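Maintained by Asmaa Tawfik. Complaints about the rules go to Oranuch Ongart, who wrote most of them and is proud of it.

# Bema cutlery sorting: recording rules and data card

Bema is a set of 2788 teleoperated episodes recorded on the two-arm bench at Hitel, Carnutville. Each episode asks the operator to clear loose cutlery off a white surface and into three open boxes, one kind to a box. It is a modest ambition. My nephew has been failing at it since July.

This file covers what is in the set and, at greater length, how episodes must be recorded if you want them merged. Last revised 2020-09-11.

## What you get

- `episodes/`: joint positions, gripper commands and video, one folder each
- `rejected/`: 51 episodes that broke a rule in an instructive way
- `splits/`: train and held-out lists. Please don't make your own and then compare numbers with ours.
- `kahsay/`: conversion scripts for the Kahsay loader, which has opinions about folder names

## Bench rules

1. **Clear the reach before power-on.** Coffee counts as an obstacle. So do elbows, including those belonging to senior staff.
2. **Stay outside the walls while either arm is live.** If a fork has landed somewhere silly, stop both arms, then reach in. "I was quick" has been submitted as a justification and was not accepted.
3. **Tie the cables at the forearm and leave a proper loop.** A cable with no slack will find the one pose that pulls it out, generally near the end of a good episode.
4. **Check for camera knocks at the start of every session.** Compare the wrist views with the reference stills. If a bracket has shifted, recalibrate and note it in the log.
5. **Keep the box order.** Red-orange at the back, dark green in the middle, yellow at the front. Swapping them for variety belongs in a different dataset, preferably someone else's.

## Handling rules

The two arms share the middle of the surface, and most of our arguments happen there as well. Operators are free to pick with either arm. Where both grippers come in to the same piece, the rules below apply from the moment the second one arrives.

1. **One arm leads.** Decide which before you start the approach. The other holds or waits, and does not help.
2. **Never pull against the other gripper.** Cutlery is stiffer than you'd think and the wrists are dearer than you'd like. Anything over 80 per cent of the force limit gets the episode flagged.
3. **Mind what is lying underneath.** Here the spoon is up between the grippers, with its handle just over one of two forks still on the surface and two spoons already in the green box. Dragging a handle through the next piece is a fault, even if everything is sorted in the end. 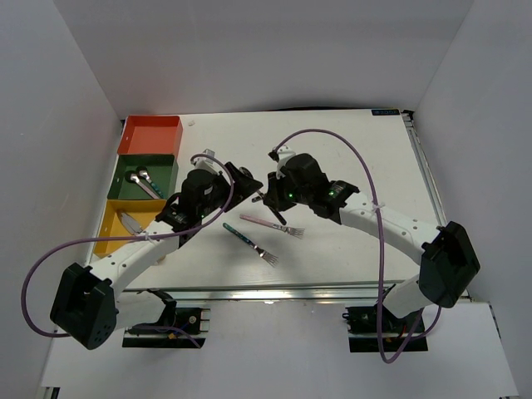 4. **Let go on purpose.** Open the gripper over the box. Flinging is not a release strategy, however good the aim.
5. **Leave mistakes in.** A drop followed by a clean recovery is useful data. Label it `recovery` and carry on with your dignity.

## Labels

Every episode gets one outcome label: `complete`, `partial`, `recovery` or `abort`. Use `abort` whenever the stop button was pressed, whatever the reason. We had a fifth label, `basically fine`, which was removed after an audit showed that one operator used it for everything.

Handle colours vary across the cutlery and carry no meaning. Sort by kind. Several early models learned to sort by colour and looked tremendously confident doing it.

## Known problems

- Gripper timestamps lag the video slightly in the first 900 episodes. The offset is in `notes/lag.txt`; the loader does not apply it for you.
- Shiny metal under bench lighting upsets the depth estimates. Treat spoon bowls with suspicion.
- Shadows from the arms fall over the surface in the usual working poses. We have left them alone.
- Knives are underrepresented, owing to a drawer that was locked for most of the collection.

## Contributing

Open a request with the episode folder, the session log and the name of whoever was holding the stop button. That last field is mandatory. Oranuch reviews on the rejection side and Asmaa merges. Allow a week, or two if you've called a fork a spoon.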